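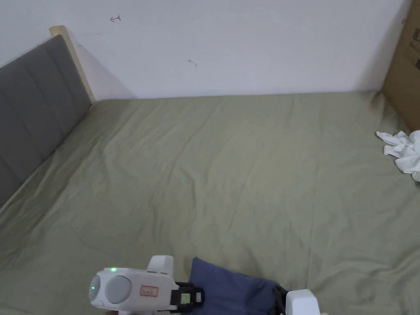 Leandro Escobar made the bed first. There were 56 things he was supposed to do before supper, and the stove wasn't hooked up, and his sister's lamp was still down in the truck, but the green sheet had come up in the first load and he wanted it on the mattress more than he wanted anything else in the world.

It was a wonderful sheet! He had found it at Dorkura, folded on the bottom shelf, and it was the exact color of the sage his grandmother grew by her back steps in Navarrete. He tugged it up toward the wall and smoothed it with both forearms, and it wrinkled again, and he didn't mind a bit.

"You're making the bed," said Eluned from the doorway. She had a chair under each arm.

"I'm making the bed!"

"We have 20 minutes left on the truck."

"Come and feel it, though."

She put down the chairs and came and felt it. She had known him through four apartments and one very bad boat, and she gave the sheet its due – a good long pat, flat-handed, like you'd give a horse.

"All right," she said. "That's nice."

The wall had somebody's little red arrow on it, pointing left. Eluned thought a painter had done it. Leandro thought it pointed at the sea, some 3,000 miles off, and he was so pleased with this that he went to the window to check where the sun was. It was late in March and the light was going over the roofs of Ereten, all gold, and down in the street Isauro Gallegos was leaning on the truck's horn.

"He'll wake the whole block," Eluned said.

"Then we'll meet them!"

By the time they had carried up the stove and the lamp and Isauro himself (he had to sit down on the landing, he was laughing so hard), it was nearly seven. They opened the blue cloths next. Leandro had plans for those. Curtains, maybe, or napkins, or something for the kitchen shelf, he kept changing his mind and every idea was better than the last.

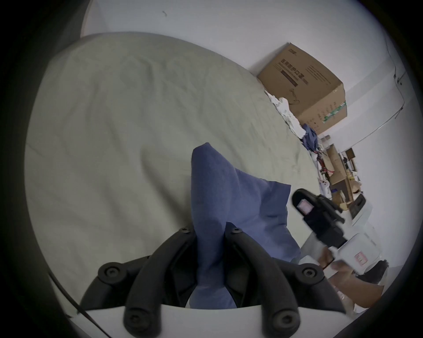

Blue on the green, with the box still at the far end of the bed.

"Napkins," said Isauro, when he had his breath back. "What are we eating?"

Leandro looked at Eluned. Eluned looked at the stove.

"Bread," she said. "I've got bread in my coat."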